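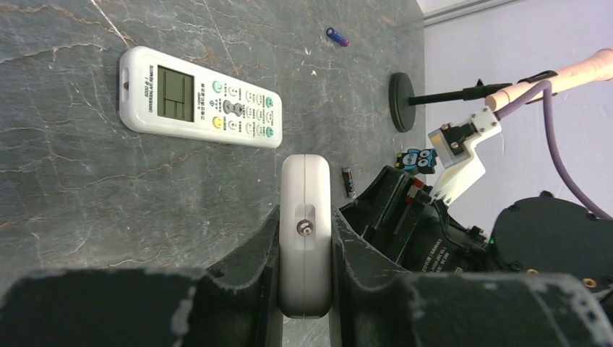 Jolene Cosgrove
Instructional Designer, Thampi Center for Teaching

The Extension Request

The request arrived at 4 in the morning, through the course portal. It was entry 844 in the log for the term. The portal ran on Drotance, and Drotance assigned each entry a number, a category and a deadline for reply. The category was Other. The deadline was Wednesday.

Professor Sevolix opened it in her office with the door closed. The student field read Grirnuvel, P. The text field held one sentence: "I would like an extension on the part where I understand it."

She checked the gradebook. Grirnuvel had submitted all nine problem sets on time. The average was 88. No missing work, no flags, no extension on file. The form required her to select an assignment before she could grant more time, and the menu listed only assignments.

She selected Problem Set 9. The system returned an error: item already graded.

She selected the final exam. The system returned a second error: item not yet open.

She wrote to support. Support replied within the hour that extensions could be attached only to objects with a due date, and asked whether the student had named one. Sevolix read the sentence again. Then she closed the ticket and sent Grirnuvel a message giving her office number and a time.

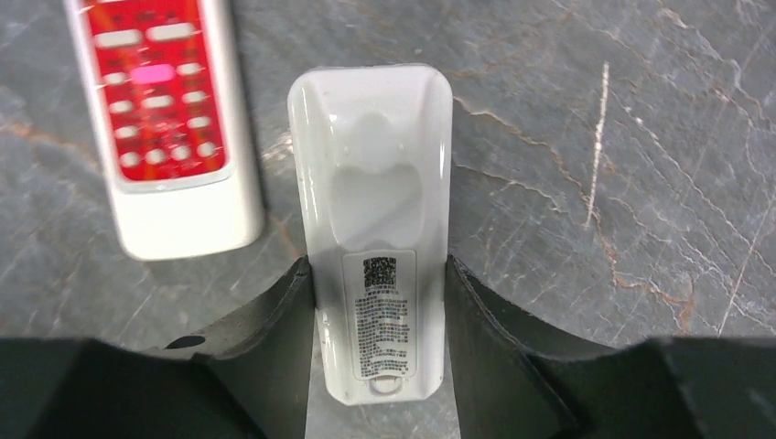 Grirnuvel came at the end of the afternoon with a notebook and sat in the chair nearest the door.

"Which part?" Sevolix asked.

"Week two."

"It's November."

"I know. I can do the problems. I do the steps in order and the number comes out. I don't know why it's that number."

Sevolix took the notebook and turned back to week two. The work was correct. Each line followed from the line above it, and there was nothing in the margins. She found a pencil and drew a horizontal axis on a clean page.

"Tell me what this measures," she said.

Grirnuvel looked at it for a long time – long enough that the hallway lights, which were on a sensor, went off.

"I don't know," Grirnuvel said.

"All right. We start there."

On Wednesday, Drotance marked entry 844 as overdue. It sent a reminder to Sevolix that evening and another the next morning. She left it open.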